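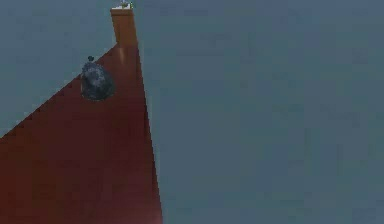
Szene aus einer Simulation: ein dunkelgraues, rundliches Objekt auf rotbrauner Fläche, dahinter nichts als Graublau.

Aufräumen, erste Lektion

Wer wissen will, wie weit Maschinen mit der Hausarbeit sind, muss sich an karge Bilder gewöhnen. Bei Wanura in Bresudthorpe beginnt ein Arbeitstag mit Szenen wie dieser. Gerechnet wird im Keller, geredet wird oben in der Teeküche, wo neben der Spüle ein Stapel schmutziger Teller steht. Den räumt am Nachmittag Corina Prantl weg, von Hand.

Prantl leitet die Gruppe, die Robotern das Aufräumen beibringen soll: Gegenstände finden, greifen, an einen anderen Ort stellen. Geübt wird zuerst am Rechner, weil dort kein Geschirr kaputtgeht. Eine Aufgabe läuft 500 Mal durch, mit jeweils leicht verschobenen Gegenständen und anderem Blickwinkel. Beim letzten vollständigen Durchgang im Dezember galten 361 Versuche als gelungen. »Für ein Labor ist das ordentlich«, sagt Prantl. »In einer Küche würden Sie das Gerät zurückgeben.«

Schwierig sind oft Dinge, über die ein Mensch nicht nachdenkt. Rundes rollt weg, Glattes rutscht. Von schräg oben gesehen wird aus einer Platte ein schmaler Keil, und die Software muss trotzdem wissen, wo die Kante liegt. Eine dunkle, fleckige Oberfläche kann sie für einen Schatten halten. Ein kleiner heller Gegenstand weit hinten besteht nur noch aus wenigen Bildpunkten.

Pirmin Schwaiger schreibt die Programme, die aus solchen Ansichten Bewegungen machen. Er hat früher bei Strebel gearbeitet, einem Zulieferer für Verpackungsanlagen, und hält den Haushalt für das schwerere Fach. In der Halle komme das Teil immer von links und sei immer dasselbe. Zu Hause stehe die Schüssel jeden Abend woanders, und manchmal sei noch Suppe drin.

In den Betrieben sieht die Bilanz deshalb besser aus. Bei Zalus, einem Versandlager am Ortsrand, setzt ein Greifarm seit dem Frühjahr Kartons um. Schichtleiterin Ruth Cuervo ist zufrieden, solange die Kartons trocken und gerade sind. Für verbeulte Ware hat sie weiterhin 2 Leute pro Schicht eingeteilt. Gekündigt wurde wegen des Arms niemandem, neu eingestellt aber auch nicht.

Annelies Kaufmann, die ambulante Pflegedienste berät, fragt anders. Ihre Kundschaft braucht keine Maschine, die alles kann. Vielen wäre geholfen, wenn jemand abends den Tisch abräumt und morgens die Tasse aus dem oberen Fach holt. Dafür dürfe das Gerät auch langsam sein, sagt sie. Es dürfe nur nichts auf den Boden werfen, worüber man nachher stolpert.

Langsam ist es tatsächlich. Für einen einzigen Gegenstand rechnet Wanura derzeit mit 60 Sekunden, vom ersten Blick bis zum Loslassen. Im Frühling soll ein Versuch in einer bewohnten Wohnung beginnen, mit Schalen, Dosen und Bechern, vorerst ohne Gläser. Die Wohnung gehört Flurina Lanz, die bei Wanura die Buchhaltung macht und sich freiwillig gemeldet hat. Ihren Geschirrspüler will sie in dieser Zeit selbst einräumen.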